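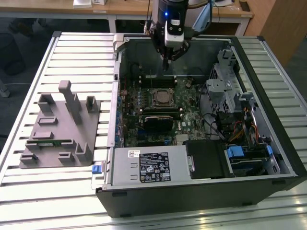
Gripper over an open desktop tower on the bench cell, with the fixture plate to its left.

Progress report to the Nasrallah Fund
Project: Working rules for robot-assisted computer disassembly
Grant holder: Narine Repair Workshop, Drernthorpe
Reporting period: second half-year, to the end of July
Prepared by: Tshepo Botha

1. Where we are

The grant pays for a written set of rules that a small repair shop can follow when a robot arm and a person share the job of taking desktop computers apart. The first draft was finished in this period and has been in daily use in our own cell. It runs to 64 rules. Leopoldo Bermúdez checked each one against the work as it is done at the bench, and we changed the wording wherever the operators read it differently from how we meant it.

Two of the three deliverables for the period are complete. The third, the trial at a second site, has moved to the next period (see section 4).

2. What the rules cover now

Preparing the computer. The power cord comes off before the case reaches the platform. The operator holds the power button down to drain what is left in the supply, then lays the tower on its side and removes the side panel. The arm stays parked until the operator has stepped back behind the floor line.

Clear path. Loose cables inside a case caused more stops than anything else. The draft now says that power leads crossing the memory slots or an expansion card must be moved aside by hand before the arm comes down. If they can't be moved, the part is taken out by hand and the job sheet is marked "manual."

Order of work. Memory modules first, then expansion cards, then drives. Power supplies are never opened, by the arm or by a person. They leave the case whole and go to Adano, our recycling partner, in a closed crate.

Fixtures. Every part the arm puts down has a set place on the fixture plate. Operators may not set tools, screws or paperwork on the plate. A worn or cracked holder takes the whole plate out of service until it has been reprinted.

Static. Operators wear a wrist strap whenever their hands are in a case. The strap point and the platform ground are tested at the start of each shift and the result is written down.

3. Results so far

We ran 600 part removals under the draft rules. There were no injuries and no contact between the arm and a person. Most stops were called by the operator, which we take as a good sign, as the old practice was to let the arm finish its move first.

The weak point is the job sheet. Operators fill it in at the end of the shift, and stop reasons get shortened to a word or left blank. We have replaced the free text box with a short list of reasons and a line for notes. It is too early to say if that helps.

Drive latches also need more work. They differ a lot from one case model to the next, and one general rule does not fit them. For now the operator releases the latch and the arm only lifts the drive.

4. Changes to the plan

The second-site trial was held up by delivery of the guard rails. They have now arrived. We ask to carry the travel budget for the trial into the next period. The total does not change.

5. Next period

- Second-site trial, with operators who had no part in writing the rules
- Separate rules for drive latches, by case type
- A one-page version for the wall beside the cell
- Review of the job sheets every Friday, led by Leopoldo Bermúdez

The full draft and the stop log are attached. Questions on the budget line should go to Tshepo Botha.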